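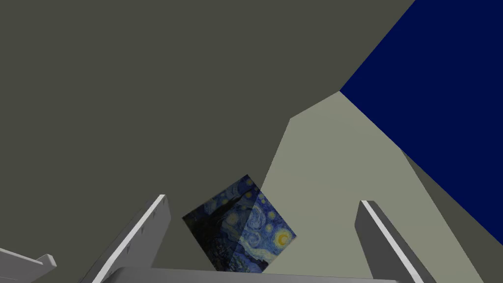 Quand Natália Seixas a repris la mercerie de la rue Procházka, en avril, elle pensait vendre des boutons et un peu de laine. C'était compter sans les nappes ! Les clientes lui en apportaient de pleins sacs, tachées, brodées, parfois trouées par trois générations de dîners de famille, et demandaient, un peu gênées, si l'on pouvait encore en faire quelque chose. Elle a donc poussé les rayonnages, installé une longue table au fond et appelé son amie Uyên Đoàn, qui reprise le lin comme d'autres jouent du piano.

Elles sont aujourd'hui 5 à coudre là l'après-midi, autour d'une théière qui ne refroidit guère, et la doyenne, Štefánia Havlíček, a appris le jour échelle chez sa tante, à l'âge où l'on préfère grimper aux arbres. Une reprise simple demande environ 60 minutes (davantage si l'on bavarde, et l'on bavarde beaucoup). Les torchons passent après les nappes, les rideaux quand il reste du fil, et la boutique ferme à 18 heures, sauf quand un ourlet n'est pas fini.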